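Washroom cabinets at Terkirley hall due for repair

The washrooms at the Terkirley community hall will close on Monday so the wall cabinets above the sinks can be repaired.

Hall manager Iman Saber said 4 cabinets were on the list, and the worst had a chipped door corner. The work will cost $1,619. 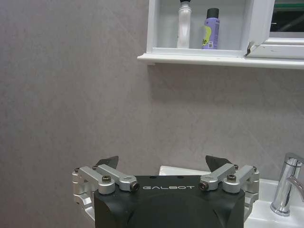
What users need to do

Bottles and other toiletries left on the open shelves should be taken home before the weekend. Anything still there will be boxed and kept at the front desk.

The washroom beside the library stays open. Bookings in the main room are not affected, Ms. Saber said.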